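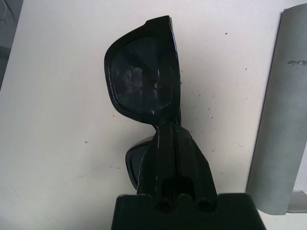 Black sunglasses held at the bridge by the gripper, seen from the wrist camera.

Buying your first robot arm: your questions answered

Last updated October 12, 2021

We get a good many emails from small shops, repairers and packing rooms who are wondering whether they can afford a robot arm, and if so what they ought to be setting money aside for. Obed Abubakari and Lamisi Agbenyega have gathered up the questions that come round most often. If yours isn't here, do write to us at the Stutura advice desk and we'll happily add it!

How much of the budget should go on the arm itself?

Less than most people expect. When we sit down with a new customer we usually suggest they plan for the arm to take up no more than 70 per cent of the total, and keep the rest for the gripper, the camera, the mounting, the safety check and the training of whoever will be looking after it. People do fall in love with an arm (we've all done it) and then find they've got very little left for the part that touches the goods.

Is the gripper included in the price?

Sometimes, but please ask. The Gerkis arms we sell come with a bare wrist, and the gripper goes on a separate line of the quote. The Comero starter bundle has a two-finger gripper in it, along with one set of fingers. If you are comparing two quotes and one is a good deal cheaper, have a look for the gripper before you look at anything else.

We handle small, shiny, awkward things. Will the standard fingers do?

They might. Narrow, tapered fingers are good at getting into small spaces, and a pair of sunglasses is a nice case, as the bridge gives them somewhere to pinch well away from the middle of the lenses. What we can't tell you from a brochure is whether they'll suit your own goods. Send us a box of samples, including the odd ones you'd secretly like to leave out, and we'll try them before you sign anything. Do put aside money for at least one spare set of fingers as well – they are the part that gets knocked about, and a spare in the drawer saves a great deal of fretting.

Do we need a camera on the wrist?

If your items always arrive in the same place and the same way up, you can probably do without one to begin with. If they come in a jumble, we would put the camera in the first year's budget. A camera at the wrist gives a close view of what the fingers are holding, and that's very useful when you're working out why a grip has gone wrong. Glossy and dark surfaces take more patience, because reflections of the room turn up in them. Before you spend extra on a better camera, try spending a little on a plain work surface and steady, even lighting. Dzifa Acheampong, who sets up most of our trial benches, would like this printed in capitals.

How long should we allow from order to first working day?

We plan on 12 weeks, and of those the last few are for setting up at your end. Do try to have the bench, the power and the network point ready before the crate arrives. Cable runs are the thing people forget, so ask your electrician to come and stand at the bench with you and talk through where everything will go.

Can we hire before we buy?

Yes, and we rather like it when people do. The shortest hire is 90 days, with the Hopkin table-top arm and a gripper of your choice. If you go on to buy, the hire money comes off the price, apart from delivery. There's usually a queue in January, when everybody's new budget opens, so it's worth getting your name down before the holidays.

What will it cost to run?

Electricity is rarely the big item. Put down a yearly service, a set of fingers, and (please don't skip this one) a fair slice of somebody's working time. A robot that picks up different goods needs a person who knows it well, and that person needs hours set aside for it. We ask that two people come to the training, so that you aren't stuck when one of them is on holiday.

How many years should we spread the cost over?

Our finance colleague Kwan-ho Choi works on seven years for the arm. Grippers and cameras he treats separately and over a shorter time, as they tend to be swapped when the work changes. Your own accountant may well see it differently, and you should listen to them over us.

Who do we talk to about a quote?

Octavio Usuga looks after all first enquiries. Tell him what you'd like to pick up, how heavy the heaviest one is, and how much room you have on the bench. A rough sketch on the back of an envelope is perfectly fine.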